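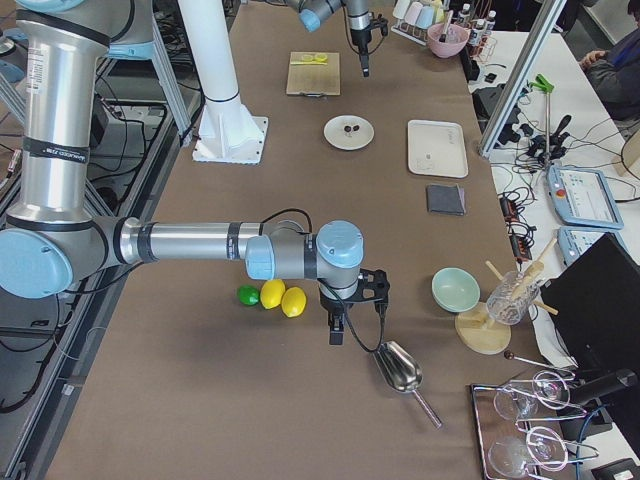 4. Preparing the table and the two arms

This section covers the work done at the two-arm table before a session is started. It assumes that both arms have been mounted and wired as set out in section 3, and that the person doing the work has read the safety sheet. Allow 68 minutes the first time. Later set-ups go faster.

Names used in this section: the arm on the near side is arm A, the arm that reaches in from the far side is arm B. Each has its own teach pendant. The pendants are kept on the bench next to the table.

4.1 Before switching on

1. Check that both emergency stop buttons are pressed in.
2. Clear the table of everything left from the last session. Food items go first.
3. Look at the brown paper. If it is torn, lifted or stained through, replace it. Pull the new sheet flat from one end and tape it under the table edge. Do not tape it on top, where a finger of the gripper can catch the tape.
4. Wipe the base plates. Crumbs and juice collect where the paper meets the plate.
5. Follow each gripper cable by hand from the wrist back along the arm. The loop at the wrist must be free, with no kink and no rubbing mark.

Caution: Never shorten the wrist loop with a cable tie. The last joint needs the slack to turn. A tight loop will pull the connector out of the gripper housing.

4.2 Starting the arms

1. Switch on the controller for arm A and wait for the pendant to show its start page.
2. Switch on the controller for arm B and wait again. Starting both together can leave one pendant without a connection.
3. Release the stop button on pendant A, then on pendant B.
4. Power up the joints of arm A. The brakes click as they let go.
5. Move arm A to the Ploven position using the saved move of that name. Keep your thumb on the button and let go if the arm heads anywhere you did not expect.
6. Repeat steps 4 and 5 for arm B.

In the Ploven position both grippers point straight down and neither arm crosses the middle of the table.

Note: If a pendant reports a payload error, check that the gripper entry reads Bronditz 2. The entry goes back to the default after a software update and has to be selected again on each pendant separately.

4.3 Checking the grippers

1. Open and close each gripper 5 times from the pendant with nothing between the fingers.
2. Watch the fingertips close. They should meet evenly along their length.
3. Close the gripper on a folded cloth and tug lightly. The cloth should hold.
4. Check the fingertip screws with the short hex key. Snug is enough.

Fingertips are changed when the cycle counter passes 1,176 or when the surface is worn smooth, whichever comes first. Write the counter reading in the log before resetting it. Margus Uibo keeps the spare sets and should be told when one is taken.

4.4 Laying out the objects

1. Take the layout sheet for the session. The kitchen layouts are filed under Shirazi.
2. Place large items first: trays, boards, plates and bowls.
3. Place small items next, fruit and utensils included. Leave a finger's width on both sides of anything to be picked up.
4. Lay glassware in the wire rack on its tray. Do not stand it loose near the middle.
5. Put tools with long handles, such as the scoop, flat on the paper.
6. Jog each arm slowly over its half of the table at working height and check that it clears the tallest item.

Caution: Stop both arms before reaching in to move an object. Holding one arm still while the other is live is not enough, as the two work areas overlap.

Note: Fresh fruit gets soft after a few days and grips differently. Replace it when the skin gives under light thumb pressure.

4.5 Handing over

Return both pendants to the bench with their cables clear of the floor. Stay outside the marked line once the session program, Selimano, has been loaded. Anyone seated in the room must be outside the line as well.

If an arm stops with a joint fault during the first moves, do not restart it more than once. Note the joint number and the message, press both stops and call Forough Zamani. Fault messages are listed in section 7.

Section last revised June 2026.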